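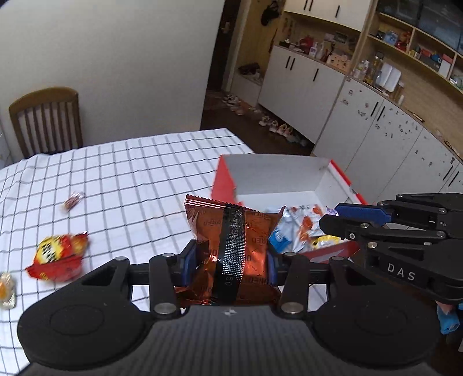

Written at the kitchen table in Drellcombe, on a Sunday in July. Filed under: Home, Small things, Food

Every summer I make a snack box. I have wanted to write about it for a long time, but it always seemed too small a subject for a whole post. Then last week a colleague asked me what I was doing at the weekend. I said "I am arranging the snacks", and she looked at me so kindly that I understood this sentence needs more explanation in English.

In the place where I grew up, my grandmother had a drawer for guests. It was a deep drawer in the sideboard, and there were always sweets in it, and small biscuits, each one in its own paper. When somebody came to the house, the drawer was opened before the kettle was filled. We children were not allowed to open it alone, so naturally we knew exactly what was inside. I do not have a sideboard in Drellcombe. I have a strong cardboard box, white on the inside and red on the outside, and it does the same work.

The box came with a present from my aunt. The present was a teapot, and I am sorry to say that the teapot broke in its second winter, but the box has lived with me through two flats. It is 33 centimetres on the long side. I know this number by heart from the day when I was looking for a shelf that would take it. The corners have become a little soft. I have repaired one of them with glue from the inside, and I am rather proud that the repair does not show.

What goes in it

My rule is that everything in the box must have its own wrapper. I broke the rule once, with some very good sesame sticks in an open bag, and after one rainy week they could be bent like a shoelace. Since that time only closed packets are permitted.

I buy most of it at Gamage, the grocery behind the bus station, where one whole wall is for snacks and the labels on the shelf are written by hand. My reading of Chinese is slow, so I often choose by the small food photograph on the front and then study the back at home with the dictionary. Sometimes the photograph and the taste are not close friends. The rest comes from the ordinary supermarket, and from family, who put packets into every empty space of a suitcase when they visit.

There is usually something with Oreo on it. I resisted this for some time, as it seemed to me not special enough for guests. But I have watched what people take, and I have watched my own hand in the evening also, so now I buy it without shame. The orange bag was the first thing I noticed on the shelf this month. I had in my head that everything from them should be blue.

Then there are the hard sweets. These are a difficulty. They are so small that they go under everything else and are found again in autumn. They also like to escape on to the tablecloth, and from there to the floor. I tried keeping them in a cup inside the box, but the cup fell over each time somebody reached across it. At present they are free.

How I arrange it

First I take everything out and put it on the table. I look at the dates, and whatever is near its end goes on a plate to be eaten the same day. This is the part of the work for which I get the most help from the family. The empty wrappers I throw away at once, or in theory at once. Some persons in this household put the wrapper back in the box after eating, very neatly, so that from above it looks like a full packet. I have spoken about this more than one time.

Next come the flat packets. In the first years I laid them down like tiles, and then you only ever saw the top layer. The bottom layer might as well have been in another country. Now I try to stand up as many as will stand. The soft bags with air in them do not want to stand, and they go between the others, where they hold everything in its place a little like cushions. If a bag is too big it stays outside the box and is opened for supper.

I keep a corner for the biscuits. They break if heavy things slide over them, and a corner gives protection from two sides. For the children of my neighbours this corner is the important one. They do not look at the rest. The packet with the cartoon face on it has no chance to reach the end of the week.

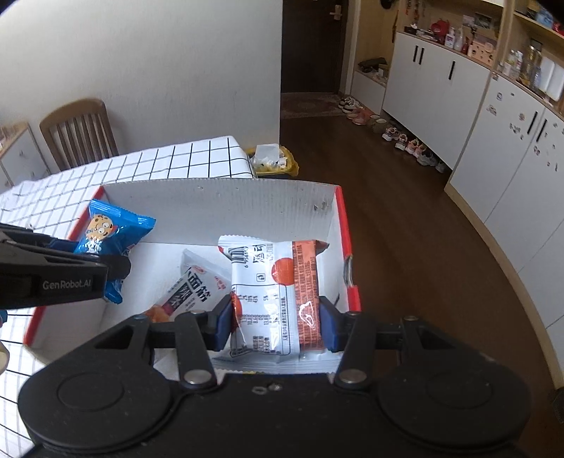 Blue cookie packet in its corner, the other packets still finding theirs.

Last I do the colours, and I admit that this step is only for me. If two orange packets are side by side I move one. It takes perhaps five minutes and it makes no difference to the taste. My grandmother did it as well, I remember now, with the gold papers always at the front.

About the amount

I was curious this year and weighed what I had bought before it went in. The scales are an old pair from Umedent, for baking, and they stop at 500 grams, so I had to do it in portions and write the results on the back of an envelope. The sweets alone came to 171 grams, which surprised me very much for something that takes up no space at all. The biscuits were roughly 200. After that I was tired of the envelope and I did not weigh the savoury things. I can only tell you that it was a lot of packet and not much weight.

A full box lasts us between two and three weeks. In the school holidays it is less. I used to fill it again as soon as I saw the bottom, but now I let it stay half empty for some days, and then the less popular packets have their turn. The dried plum, for example, is eaten only in this period. I always think I should stop buying it, and then somebody eats the last one and asks me where the plums are.

The tablecloth

Two readers have asked me about the white cloth with the thin black lines, as it was already visible in my post about dumplings. It is from the market in Kovness, from the stall beside the entrance, and it was sold by the metre. I sewed the edge by hand, not very straight. The squares make it worse, I am afraid, as a crooked edge next to a straight line is visible to everybody. But the cloth has been washed so many times and has stayed white, except near the place where we put the soy sauce.

The chairs I push to the wall when I do the box, so that I can walk all the way round the table. The bin comes close also. I had emptied the post and the old school papers on the same morning, and it was already quite full before I began with the snacks. And yes, the shoes in the hall are a subject for a different post. We have a cabinet for them. There are simply more feet in summer.

If you make something similar at home, I would be glad to know what you put in, and particularly what you do with the small sweets. I have been told to try a flat tin with a lid. There is one in the cupboard over the fridge, but at the moment it is full of buttons, and first I must find a place for the buttons.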